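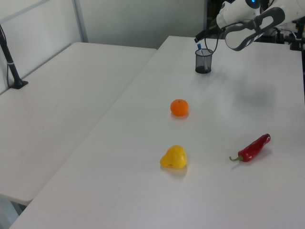

Is the Durkmont food dehydrator worth buying if you only dry a bit of fruit and a few chillies each season?
It is if you have a backyard tree or a plot that gives you more than you can eat fresh. If you buy your fruit at full supermarket price, you will spend more than a packet of dried fruit costs and wait half a day for it.

I paid $113 for mine in December, delivered, and it has been running most weekends. It replaced a Killo with round stacking trays, the sort with the fan in the base, which dried the bottom tray to leather while the top one was still sticky. The Durkmont has its fan at the back and square trays that slide in like oven racks. I still swap the top and bottom trays once during a long run, but I could get away without it for herbs.

Mandarins are what I do most. Sliced thin with the skin on, they take 11 hours at 57 degrees and come out crisp enough to snap. Thicker slices stay tacky in the middle and will go mouldy in the jar, which I learnt with a batch I had planned to give away. Pick out the pips first or they drop through the mesh and rattle around in the base.

Pears are slower and less predictable. A firm one does well. A ripe one slumps and glues itself to the tray, and you'll be soaking it in the laundry trough overnight. I dip the slices in water with a squeeze of lemon so they don't go brown. Some still do.

Long red chillies can go in whole if you are patient, but I split them lengthways and they are done by the next morning. Do this in the shed or on the verandah. I ran the first lot in the kitchen and we all had sore eyes by teatime. Capsicum is much kinder, and dried strips are handy for camping.

The timer stops at 12 hours. For most things that is plenty, but for whole chillies or tomatoes you have to be there to set it again, and there is no way to turn the timer off and let it run. I start tomatoes at 7 pm so I can reset it over breakfast. The Mfaume model I looked at has a longer timer and a glass door, and costs a good deal more.

Tray spacing is 16 mm, fine for slices and jerky but too tight for a halved apricot. You can pull out every second tray to make room and lose half your capacity. The mesh liners are good. The solid sheets for fruit leather are flimsy and have started to curl at the corners, so the purée runs to one side. Horkomeck make a silicone sheet that fits if you trim it with scissors, and I have been using two of those instead.

Noise is a steady hum, a bit louder than a rangehood on low. You can talk over it but you wouldn't want it next to the telly. The trays go in the dishwasher on the top rack. The inside of the cabinet needs a wipe by hand, and there is a lip along the front that collects crumbs.

The door is the weak point. It lifts straight off, with no hinge, and you have to find somewhere to put it down every time you check a tray. A pair of hinges would have fixed it. The buttons are also unlit, so checking the temperature setting in a dark shed means bringing a torch.

I'd buy it again at the same price — not at the full price it went back to after the sale.

Four stars. Comes with six trays, three mesh liners, two solid sheets and a recipe booklet that is mostly jerky.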